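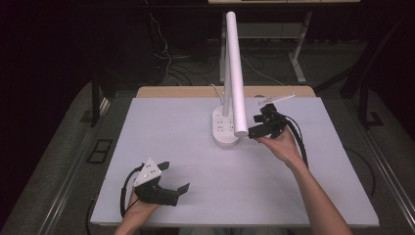
Amirhossein Sadeghi would put the money into the joint and let the light source look after itself. A lamp that drops two degrees every evening, he wrote to us in July, gets replaced long before its diodes fade, and buyers who compare lumens on the box are comparing the wrong number.

We took the point and rebuilt our desk lamp test around mechanics. Four models went through it: the Zostport, the Kalville, the Kordestani and the Flenmont. Output was measured once, at the start, and then left alone. The rest of the time went to arms, bases and cords.

The arm test is simple. Each lamp is set at its working angle, marked against a card, and left for a night. It is then folded flat and reopened 300 times, set to the same angle, and left again. The Kordestani held its mark both times. The Zostport held the first night and sagged slightly on the second. The Flenmont has a friction collar with an adjusting screw, and the result depends entirely on how tight the screw is. Set firmly, it holds, but the head can no longer be moved with one hand. The Kalville sagged on both nights and has no adjustment of any kind.

Bases matter more than their size suggests. A tall, narrow lamp puts its weight over a small area, and the usual failure is a backward tip when the head is pushed up from below. An oval base is stable along its long axis and less so across it. The Flenmont, which has the heaviest base of the four, stayed put in both directions. The Zostport tipped when pushed across the short axis. Rubber feet help against sliding and do nothing against tipping.

Surface plays a part as well. A smooth white board over a wooden desk lets a lamp slide sooner than bare wood does. It also reflects light upward, which lifts the reading at the page and adds glare if the head sits low. On a white surface we would raise the head and turn the output down one step.

Cords leave at the back on most current designs. A thin cord is easier to route and easier to snag. Allow a hand's width of slack behind the base before the cord goes over the desk edge, and clip it at the edge. Without a clip, the weight of the hanging section slowly turns a light base. The Kalville turned visibly within a day.

Controls on the base are preferable to controls on the head. Pressing a button on the head loads the joint every time the lamp is used. Raised buttons can be found in the dark. Flat touch areas cannot, and two of ours also responded to a sleeve.

Prices run from 169 for the Kalville through 395 for the Zostport to 599 for the Kordestani. The Flenmont had not been priced when we closed the test on 26 Nov 2020. Replacement joints are sold separately for the Kordestani only, and fitting one takes a single hex key.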